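Small plastic drawer cabinet slides around on the table when I open it
Last updated: May 15, 2024

Nevzat Karakaya
I have a small white plastic drawer cabinet that stands on a wooden tabletop. The drawers are light but they bind slightly near the end of travel, and a firm pull moves the whole cabinet instead of opening the drawer. Loaded, it weighs 686 g on a kitchen scale. I tried putting the heavier items in the lowest drawer. That helped a little.

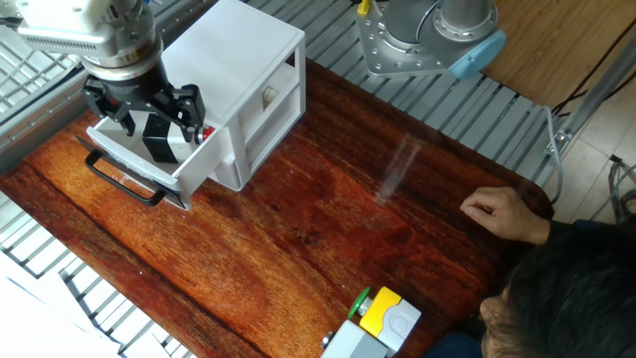

I would prefer not to screw it to the table. The finish is old and already has a few scuffs. Is there a pad or tape that holds on wood and comes off without leaving residue? Also, is it worth lubricating the runners, and with what?

Ese Effiong
Two separate problems - friction in the runners and not enough friction under the base. Fix the runners first. Take each drawer out, wipe both contact surfaces with dish soap and water, let them dry, then rub a plain white candle along the edges. Do not use cooking oil. It collects dust and turns sticky.

For the base, use thin silicone feet, one at each corner. Clean the wood before you set the cabinet down, as dust cuts the grip considerably. Leave any new feet for roughly 7 hours before loading the drawers. Check the underside of the feet in August or whenever the room gets warm, and lift the cabinet now and then, because some soft rubbers mark a varnished top.

Protmont
shelf liner. cut a piece a bit smaller than the base, done. mine has been on it for 2 years

Nevzat Karakaya
Candle wax worked on the upper drawer. I will try the liner before buying feet.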